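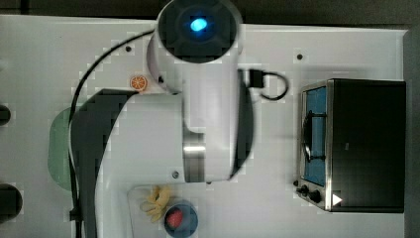 Stultby work table, white top, with a small toaster oven.

Stultby Work Table
Manufactured by Arsenault

The Stultby is a fixed-height table for teaching kitchens, break rooms and shared workshops. It ships flat in two cartons and is assembled with the hex key supplied. Leveling feet are fitted as standard. Casters must be ordered separately and cannot be added to tables with the lower shelf. 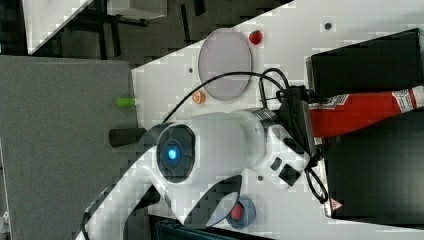
Tops are ordered separately from the base and may be replaced without removing the legs. Clean with mild soap and a soft cloth; abrasive pads will void the warranty. The top is offered in five colors, and the white shown is held in stock. All other colors are made to order and require 28 days.

Warranty: 8 years on the base, 5 years on the top.
Institutional orders: Siham Lahlou, Contract Sales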